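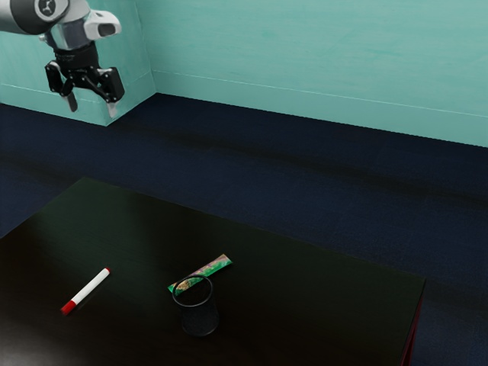
Should a small lab pick its gripper in simulation before buying one? For a first cut, I think it should, and the second cut belongs on real hardware.

Lavanya Rao and I compared two grippers this way in April, the Trimden and the Nam, with 40 simulated grasps each on a marker, a snack bar wrapper and a mesh pencil cup. The Trimden missed 5. The Nam missed 2. That was enough to drop one from the list – and we spent nothing on parts.

I would not trust the simulator on the wrapper. Real film crinkles and slides, and ours behaved like a stiff card. Vendors who quote simulated scores alone should say which objects they used and how they modeled them.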